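Friday at the Drakos Shoe Works, Rakasstead

I own too many shoes to be trusted around more of them, so naturally I signed up for the factory visit. Drakos opens its doors to the public in October, thirty people at a time, and the list fills up fast with the sort of person who turns a sneaker over in a store to look at the stitching. I was number 30. I considered this a sign and packed an empty tote bag.

The works sits behind the bus depot in Rakasstead, in a long brick building that went up in 1959 and has been painted one time too few since. Coffee was served in the lobby beside a glass case of old styles, including a tan golf shoe with a fringed tongue that I would wear tomorrow if anyone asked me.

Our guide was Apostolos Dimitriou, who has been cutting leather there long enough to have opinions about cows. He started us in the hide room. The good suede goes to the front of the shoe, where you'll see it, and the stretchier belly pieces get used for parts that hide under the collar. He passed around two scraps and asked which was the expensive one. Most of us picked wrong, me with great confidence.

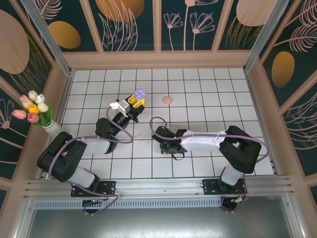

Stitching and lasting

Upstairs is where the uppers get sewn. The house style this season is the Cluller, a mid-top in slate suede with a navy heel tab and a waxed lace that squeaks when you tie it. It takes 30 separate pieces to make one, and a woman at the third bench was joining two of them in the time it took me to find my glasses.

Lasting comes next. The upper is steamed, pulled down over a plastic foot and tacked underneath, and the whole floor smells like a wet dog in a nice coat. We were allowed to try pulling one by hand. Mine came out with a wrinkle across the toe that Apostolos studied for a while before saying it had character.

The Brilside is the dressier one, a plain black derby with a thin rubber sole. I'd written it off as a waiter's shoe from the website. In person it has a lovely narrow waist and a soft blue lining, and I have had to apologize to it.

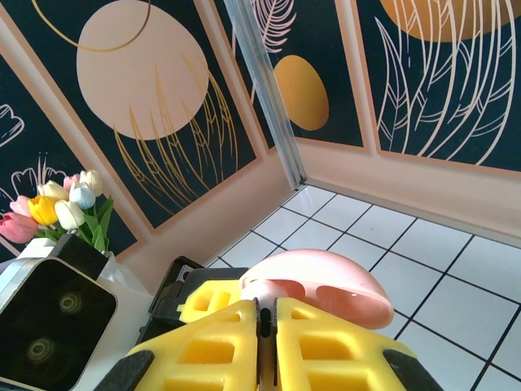
Can you buy shoes on the tour?
Seconds are sold in the shop by the exit, cash or card, and most have a scuff or a slightly wandering stitch. Sizes run out early, so take the morning slot if you have average feet.

I don't have average feet, and Imad Azar at the register dug out style 1504, a burgundy loafer in my size with one eyelet-sized nick on the left heel. The tote bag went home full. The loafers pinch a bit over the instep, and I've been wearing them around the kitchen with thick socks.

Last updated: October
Contact | Copyright, all rights reserved | Back to top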